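Stosent starts open collection of handling examples for two-finger robots

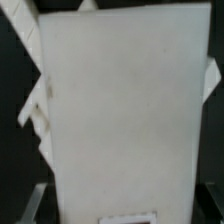 Uliana Dmytriv
Press Officer, Stosent

PLOLUTANO – Stosent has started a new collection of handling examples for its learning system Baltov. The work began in July in our hall in Plolutano and will continue until the end of the year. In each example a person guides a robot arm by hand controls, and a small camera close to the gripper records what the fingers meet.

The first part of the collection is given to pale, flat parts with little pattern. Such parts are difficult for a learning system. A large off-white panel shows the camera few marks, only some smudges and scuffs, and when more white pieces stand behind it, the edges are easy to confuse. Against a dark background the outline becomes clearer, but the system must also learn to work without this help.

"We do not clean the parts before every recording," said Arne Hellwig, head of data collection. "A factory has used parts, with stains. If the examples are too beautiful, the robot will be surprised later."

Seven operators take part in the work. Each of them had 24 hours of training before the first recording was accepted. Until now the team has kept 139 examples of panels. Attempts which did not succeed are also kept – they are marked separately, with a short note from the operator.

Ok-hee Kong, who leads the Baltov software group, explained that the close camera view is often soft and not very sharp. "The robot will have the same view in its daily work," she said. "So we train with it, and we do not replace it with a nicer one."

The next part of the collection will be about narrow gaps, where the fingers have small space on both sides of a part. Companies that wish to lend parts for it can write to Giang Lại at the Stosent partner office. Parts are returned after the recordings.

Journalists can visit the hall on Thursday at 10 a.m. Please register with the press office one day before.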